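The marsh at Plamdale in February: a thread for people who think they might like to photograph a marsh in February.

I drove 518 miles for it. The tourism page shows the reeds glowing pink at sunrise with a heron in them. I have a lot of questions for whoever took that picture, mainly about the heron.

Stayed in Pruitt, at a motel where the ice machine runs all night in case of a rush. Alarm at 4:40. The coffee place opens at seven. Sunrise is before seven. Pruitt has clearly met photographers and made its decision.

The boardwalk starts behind the boat ramp and goes out 1,190 feet, according to the sign. The sign also says the last part may be icy. The last part was icy. I did it at the speed of a man carrying a wedding cake.

Gear: one camera, one tripod, 2 lenses. The long one was for the heron. I will let you guess which lens stayed in the bag.

First morning, fog. Good fog is what you hope for, with the reeds poking through it and a bit of light behind. What I got was the inside of a pillow. I took 40 pictures of it anyway. If anyone needs a gray desktop background, I have a range.

Second morning, wind. Reeds don't hold still in wind. I tried a long exposure so the blur would look like I meant it, and it looked like a carpet sample.

A guy walking his dog told me I should have gone to Perneck, where the light is better. There is always a Perneck. I've been to a few of them, and they all told me to go somewhere else too.

Tuesday was clear and still, and for maybe fifteen minutes the whole place lit up sideways. No pink. I shot until my thumb stopped reporting for duty, then had eggs in Jemska and felt terrific.

Settings, for those who asked: f/8, low ISO, two-second timer so my shivering wasn't in the picture. White balance on daylight. Auto kept trying to warm up the frost, which I sympathize with.

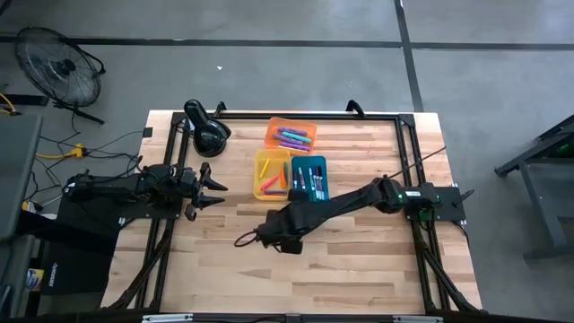

Editing has taken longer than the trip. My first pass had the reeds so orange they could direct traffic, so I've been pulling the color back and trying to remember what I saw out there. The nearest match I've found is that butcher-block tabletop, the narrow strips in cream, tan and reddish-brown. That's a February marsh, pretty much. I could bring all three bins of markers and still not have a brown. Prints next week if the printer agrees.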